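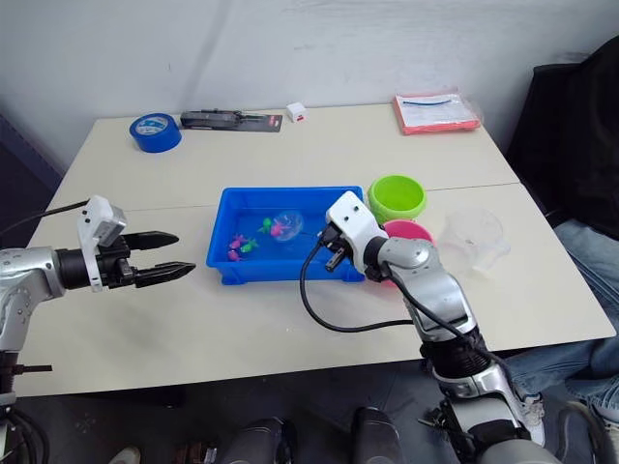
How do you teach a robot to handle water when nobody can write down exactly what water is going to do?

At the Clirkex lab, you show it. A person guides the arms through the job again and again, the computer keeps a record of every motion along with what the cameras saw, and a program called Ursu learns to predict what a patient human would do next.

That is the short version, and the people who work on Ursu will happily give you the long one if you pull up a chair, as I did for the better part of an afternoon. They love this stuff! They will tell you that most robots have spent their lives around solid, well-behaved things, boxes and bolts and car doors, and that a shallow tray with water in it is another matter entirely. Push it too fast and the water climbs the far rim. Stop too short and it comes right back at you. Anything floating in it drifts off while the robot is still making up its mind.

So the team built its study around a bathtub-toy sort of problem. There is a blue tray of water with little pink and green toy fish floating in it, a couple of plastic bowls off to the side, and two arms that have to share the work. One task is simply moving the tray without spilling. Another is lifting out a fish and setting it in a bowl (any four-year-old would be glad to take over, and would probably do it better, as everyone in the lab cheerfully admits).

The older way of doing this, and the way the group started out, was to have the robot look, plan a whole motion and then carry it out. With a wooden block that works nicely. With a floating fish, the plan is stale before the fingers arrive. Ursu plans only a short stretch ahead, looks again, and throws away whatever no longer fits, which sounds wasteful until you remember that it's pretty much how the rest of us carry a full bowl of soup to the table.

The training began in June with 244 demonstrations, all of them done by hand. After that came the part the group is proudest of, a practice step they named Skurkel. It takes the recorded motions and stretches or squeezes their timing, a little slower here, a little quicker there, and asks the program to cope with each new version. From those first demonstrations Skurkel made 1,000 variations, and nobody had to stand at the table for a single one of them.

When the trained program was put to the test on fish it had to find for itself, it got 72 percent of them into the bowl. Without the Skurkel step, the same program had a habit of chasing a fish across the tray, nudging it along with its own ripples, always one small wave behind. I watched a recording of that and felt real sympathy.

There is plenty it can't do yet. Clear objects are hard, glare on the water is harder, and a deeper container called Beladix, which the group had made specially with five inner compartments, has so far gotten the better of both arms. The plan for the coming months is to add a sense of touch at the fingertips, so that the robot can feel the weight of the water shifting instead of waiting to see it. Until then the towels stay close to the table, and the next round of demonstrations is already under way.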